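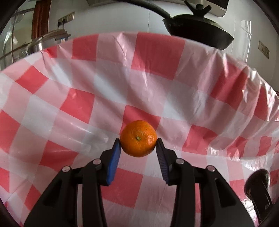 Small orange with the stem nub still attached.

Fresh Fruit at Flostton — Frequently Asked Questions

Which fruit is provided?
Small oranges and apples are supplied throughout the year. Pears are added from May.

When is fruit put out?
Bowls are filled at 8 each morning in the dining hall. Any fruit left over is kept for the following day if it is still sound.

Should oranges be washed before peeling?
Yes. Please rinse them under the cold tap and dry them.

Where does the peel go?
In the food waste bin — never in the sinks.

May I order fruit for a meeting?
Orders of up to 30 pieces may be placed with Sioned Mostyn at the catering office.

Page last reviewed: August 27, 2024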